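Minutes – Prison Visiting and Remand Conditions Subcommittee, Edberg District Council

Held 6th April, Room 2, Vik Annex. Quorum confirmed at the start and again after the break.

**1. Minutes of the March meeting**

Approved with one correction. Under item 5, "convicted" should read "remanded" in both places.

**2. Matters arising**

The clerk has written to the Edberg remand center to ask for the current property list. A reply was received and circulated. The list is the same as last year's except that battery radios have been removed and foam earplugs added.

The request for a bench at the Vik Road bus stop has been passed to Highways and is closed for this body.

**3. Phone access for remand prisoners**

The subcommittee considered the center's quarterly return. In the quarter to the end of March, 409 written requests for additional call time were logged. Of these, 126 were refused. The return gives a reason code for each refusal but does not separate calls to legal counsel from family calls.

Members asked whether calls to counsel should be in the return at all. Under the center's own rules they do not need a written request. The clerk's reading is that they are being logged when a lawyer's number has not yet been cleared. Clearance is meant to take two working days.

Agreed: to ask the center for the same figures split by type of call, and for the date each number was submitted and cleared.

**4. Call provider contract**

The contract with Lusteo runs out next year. The center proposes to extend it on the same terms. The present terms allow a prisoner to hold up to 1000 credits on account, with unused credits returned on release or transfer. Two complaints concern credits not returned after transfer to another site. Both are still open.

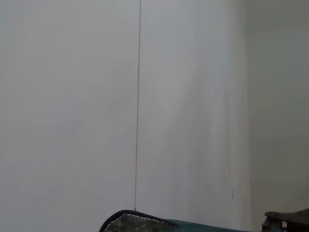 The Edberg families' group, attending as observers, replied that two complaints was a low count, and that most families had given up asking once the first form came back unanswered. They asked that the extension not be signed until the refund procedure was put in writing and posted in the visiting area in large print.

The subcommittee has no power over the contract but may comment. Agreed: to comment in the terms put by the families' group, with the added point that the refund should be made within ten working days of transfer.

One member wished it noted that the center was under no duty to take up the comment. Noted.

**5. Medication on admission**

The center's health lead supplied a written note. Persons admitted with a current prescription for Proltidine have had to wait for a second signature before the first dose. The note states that the second signature is now given by the duty nurse – previously the visiting doctor only. No figures were supplied. Deferred to the next meeting, pending figures.

**6. Budget**

The allocation for member visits is 3000 for the year, unchanged. Mileage claims for the last quarter must be with the clerk before the next meeting. Claims without a visit report attached will be sent back.

**7. Any other business**

The visit rota was circulated. Two slots in the second half of the rota are unfilled.

**Actions**

- Clerk: letter to the center on call figures (item 3)
- Clerk: comment on the Lusteo extension, draft to members first (item 4)
- Clerk: request for Proltidine figures (item 5)
- All members: mileage claims and rota slots (items 6 and 7)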